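Claris hand grippers, sold in pairs
Thursday, May 28, 2026
By Touran Alipour
Filed under: Data Collection Gear

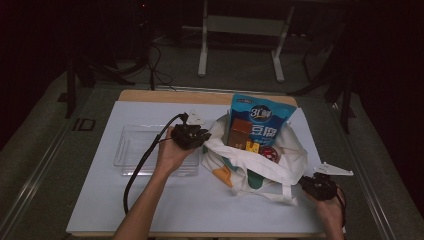 How many demonstrations do you need before training is worth trying? For one short task with the same few items, I'd record 200 and train on those, then go back for more wherever the policy gets stuck.

I've been using the Claris pair for months now and I'm still fond of them (my wrists too, mostly!). You hold one in each hand and do the job yourself, packing a bag or emptying it, and every run gets saved as its own episode. They're cabled -- I like that, no batteries to babysit -- but do route the cable away from your elbow before you start recording. I learned that one over a whole afternoon of ruined takes.

Soft things like a canvas tote are the tricky part, so start each episode with the fabric slumped a different way. Boxes and snack packs are easy by comparison.

A pair comes with two cables and a spare set of finger plates. Orders ship from Mallwood within 24 days, and we lend demo pairs for up to 28 days.

Comments

Dénes Vass: Do the finger plates from the November batch fit these?

Touran Alipour: They do, same screws.

Etenesh Gidey: Left cable is a bit short for me, I'm tall. Otherwise love them -- 1448 episodes in and still going.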